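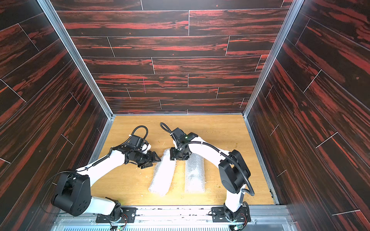

Bubble wrap week, or what the stop button didn't stop

This gallery page belongs to the Dustudmont bench diary, which I keep because the official log only has room for a fault code and a tick box. The subject is the packing trial with the two-arm cell, and the fault in February that the Skestik people still call a "nuisance event."

I was never sold on this job. The task sounds easy: two arms pick up a roll of bubble wrap between them and pass it over to packing. The sales sheet called it collaborative handling. To me it looked like two machines with overlapping reach and a lot of faith in the software that keeps them apart.

On the bench: a pair of white arms with black joints, side by side on the front rail, and two rolls of clear wrap lying lengthwise between them. The left roll is the longer one and sits a little crooked. The right one is shorter and rounder.

The grippers are the part I keep coming back to. There is only a small gap between them over the table, and that is the same stretch of space where we had the trouble. Dilani Bandara asked on day one what keeps them from meeting there. She was told the planner handles it.

What happened in February, as far as we can piece it together: the left arm closed on a roll, the film slipped, and the controller decided it still had a good grip. It went ahead with the handover. The right arm came in to take a roll that had already sagged out of the way, and the two wrists touched. Troels Ketilsson hit stop. The right arm froze. The left one kept going for 2 seconds.

Two seconds doesn't sound like much. Stand next to it with your hand halfway to a jammed roll and then tell me how it sounds.

The log for that run shows fault 815, "grip confidence low," stamped after the contact. So the machine did notice something was off, only later than Troels did. I asked whether the warning could come before the collision next time and got a long email about thresholds.

The material deserves some of the blame. Clear film is hard on a vision system, and the shorter roll is the more see-through of the two, with light catching on the bubbles along the top. Malou Brøndum had said this in the planning meeting and suggested we start with cardboard tubes. It's in the minutes, if anyone cares to look.

Crumbs and debris on the wood, some to the left of the wrap and some to the right of it, depending on how you draw your zones. I only bring it up because the start checklist has a line that says "surface clear," and I have never seen that line left unticked. If the sheet gets signed whatever the table looks like, I wonder about the other lines on it.

Cables. Each wrist has a black loop of it rising up, and there's corrugated conduit along the forearms. The first theory from Skestik was that a loop had snagged. Hanne Sveinbjörnsson went over both arms and found no scuffs and no pinched jacket, and that theory went quiet after her note.

The small green boards near the base of each arm, with the short red and black wires, are where I would like somebody to spend an afternoon. Birthe Bjarnason traced the stop circuit and found that the left arm got its stop request by way of the controller, and the controller was busy finishing the handover. The right arm's line was direct. Same cell, same red button, two different ideas of what it meant.

A green light on the right wrist. It was green in February too, before and during. Birthe says it shows the module has power and nothing more. Fine, but every visitor we've had took it to mean safe, and so did one of our own trainers.

Where it stands: the left arm's stop line has been rewired, and 23 test stops have been run since then. Of those, 16 were done with the arms moving. The rest were done with the arms parked, and I'm not sure what a parked arm proves about stopping. Østergaard wants the report closed. Dilani has asked for a full set in motion, with film in the grippers, and I've put my name under hers.

Until that's done the rule is hands out past the front rail whenever the drives are live, whatever color the light is. Alex, the scheduling software, has us down for a full packing shift next. I've sent it back.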